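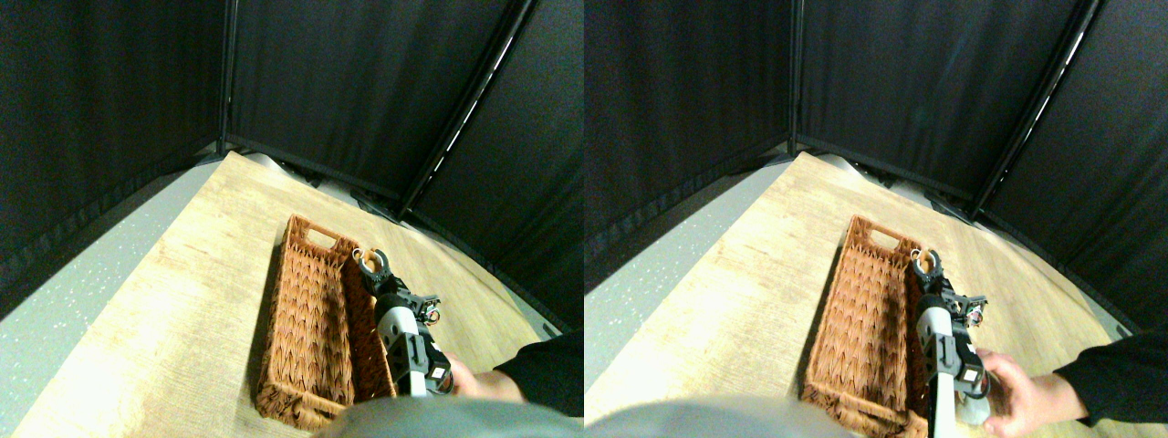 According to one reader, who wrote in January, a public library that lends its books for longer than three weeks is no longer lending them but giving them away. The remark was made in reply to my earlier post on the new loan rules at Munberg, and it deserves a proper response.

The rules themselves are simple. Munberg has extended the ordinary loan from 3 weeks to six and has ended fines for late return. Skisby, which shares its catalogue and its delivery van with Munberg, has kept both the shorter loan and the fine. A borrower may therefore collect two books from the same shelf list and find that they are due back under quite different terms.

I have read the yearly report of the Munberg branch with some care. It records 1,782 loans of local history titles, of which 62 were overdue at the close of the year. The report does not state how many of these were later returned, and I should not wish to guess. It does say that 107 lapsed members renewed their cards after the fines were ended.

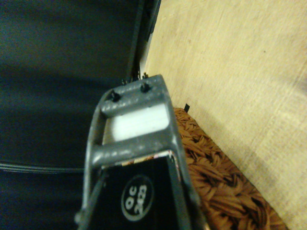

These members are, in my view, the stronger part of the case. A person who owes a small sum will often stay away from the building altogether, and the library then loses both the book and the reader. The fine was meant to bring books home. For many households it had the opposite effect.

The reader's concern about waiting lists is a fair one. Where a single copy of a new title is held, six weeks is a long time for the next person in the queue. Munberg allows a reserved book to be called back after three weeks, but the notice is sent by post and the wording is unclear – I have received two such notices and misread the first. A plainer letter would settle much of the complaint.
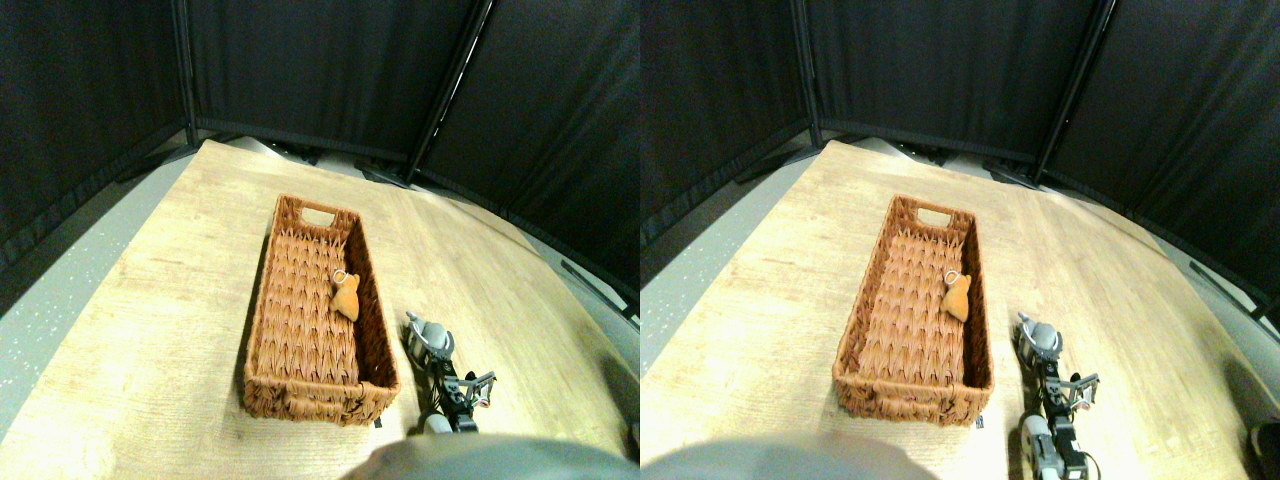
There remains the matter of books borrowed at one branch and returned at the other. At present the terms of the lending branch apply, although the printed slip shows only a date. I have written to both branches to ask that the slip should also name the branch, and that the two sets of rules should be displayed together at each front desk. Skisby has acknowledged the letter. I have yet to hear from Munberg, and will publish both replies in full when they are to hand.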